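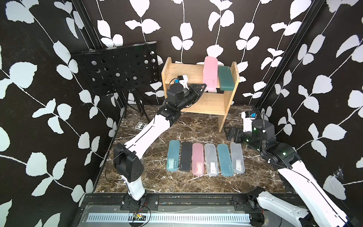 According to Zukurlow's guide, the fault was already fixed, and we could stop asking about it. I asked again. On the first day of the Vodeline tour in May, the left arm had kept pushing after a case jammed at the shelf, and the force limit that should have halted it never tripped. The log shows 93 stops in 2000 cycles, all by hand. The cure so far is a lower speed setting and a sign. I'd want to see the limit tested with a case wedged on purpose. They declined, and moved us along to the coffee.

© Vodeline Visits | Contact | Back to top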